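How to prepare a stage plot and input list for a small festival

When your band is invited to play a festival for the first time, the organizer will write to you and ask for a "tech pack". Many young bands send a long email with everything mixed together, and the sound crew must guess the rest. I have played keyboards in Drinska for many years, mostly long instrumental music with odd time signatures, and I also made this mistake. Below I explain how we prepare our papers now.

1. Draw the stage plot

Take one sheet of paper and imagine you are looking at the stage from the audience. The audience is at the bottom of the page. Draw a simple box for every amplifier, the drum kit, the keyboards and every monitor. Write the name of the player next to the position, because the monitor engineer will want to call you by name. Ours says "Jolán — bass" and "Muammer — drums".

Mark every place where you need electric power. For keyboards I write how many sockets I need, and on which side of me. Mark also who is left-handed. It changes where the microphone stand can be.

2. Write the input list

The input list is a table with one line for each channel. We start with the kick drum, continue with the other drums, then bass, guitars, keyboards, and vocals at the end. Most engineers expect this order. For each line, write:

Channel number
Instrument
Microphone or DI box
Stand (short, tall or none)
Who brings it, the band or the festival

Our full list has 18 channels. If the festival desk is smaller, it is good to have a short version ready. In our short version the keyboards go down to one stereo pair, which I mix myself on stage.

3. Describe the changeover

At Clerneva, where the field holds 2,000 people, we had 20 minutes between two bands, and the line check was included in this time. So write down what can be built beside the stage and carried on in one piece. The drums on a riser are the best case. Ildikó Sipos, our guitarist, keeps all her pedals on one board with one power cable.
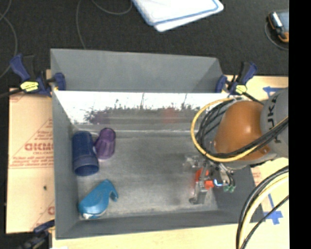 Should we send the papers again if only one microphone has changed?

Send them again, with a new version number in the file name, and say in the email which channel is different. The engineer may have already printed the old one.

4. Send it correctly

Make one PDF of two pages, the plot first and the list second. Put the band name and the phone number of one person on both pages. This person must answer the phone on the day of the show, also during the drive. Send the file in July if you play at the end of summer, and bring two printed copies in the keyboard case.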